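Filed under: Robots, Garage Projects, Learning As I Go
Last updated May 16, 2025

So the chip bags are winning, and I couldn't be happier about it!

If you read my last post you know I've been collecting demonstrations for a two-armed pick-and-place policy. Blocks were fine. Blocks are polite. You close the gripper on a block and it stays the same shape, and the model picks that up fast. Then Mal-soon Lim came by with a grocery bag full of snacks and said I should try something that crinkles, and there went my whole month.

The task is simple to say out loud: put the snack bags in the basket. One episode is one run at it, driven by hand from the leader arms (I sit at the desk, move the small pair, and the big pair copies me). I record joint positions and video together, and at the end I tap a key for keep or toss. I had 30 keepers going into the weekend and wanted 40 more. 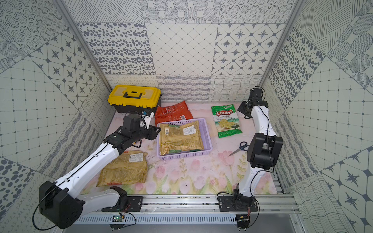
Snack bags, scissors and the lavender basket, with the left gripper just beside it.

A flattened bag is so much harder than a puffy one. With a puffy bag you can come straight down and pinch nearly anywhere. With a flat one you need to find a wrinkle, get one finger on each side of it, and close slowly, and if you miss you just slide the whole thing across the mat. I used to toss those episodes. Arvid Lunde talked me out of it. His point was that if every example is a perfect grab, the policy never sees what it looks like to recover, so the first time it misses it's in a place it has never been. Now I keep the misses as long as I fix them within the same run, and I tag them "recovery" in the log. Of my last 30 keepers, 18 have that tag, which says something about my driving too.

The tools on the mat are there on purpose. Scissors, pliers, whatever is in reach. They're distractors: the instruction says snack bags, so the arms should leave everything else alone, and the only way to teach that is to have everything else lying around while I very carefully don't touch it. I swap them between episodes and move the basket as well. Early on I left the basket in one spot for a whole session and trained on it (I know, I know), and the resulting policy dropped bags onto that exact patch of mat whether the basket was there or not. Lovely smooth motion, though!

The walls get asked about a lot. They're just printed panels with lots of different patterns, dots and stars and squiggles, and I like having a busy background. A plain white wall made my first policy look great and then it fell over the minute I changed anything behind it. 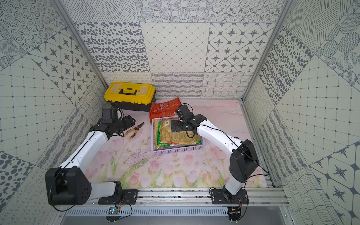 The other thing I've been working on is which arm does what. My habit is to use the right arm for everything, being right-handed, and when I plotted the first batch it was embarrassing. The left arm barely moved! So now I alternate. For 20 episodes the left arm has to make the first grab, then I switch. It feels clumsy for the first few and then all at once it doesn't, kind of like brushing your teeth with the wrong hand.

A few notes to myself, in case they help anybody else:

Slow down over the basket. If I rush the release, the bag catches on a finger and comes back out with the gripper.

Log the layout before starting the run. I've tried doing it afterward and I can't remember where the pliers were.

Stop when the driving gets sloppy. My worst episodes all come at the end of a long night, and the model will learn tired driving just as happily as the good kind.

Next up is a training run on the full set, then a batch with the basket turned sideways. Mal-soon has promised more snacks. I've asked for the really slippery ones.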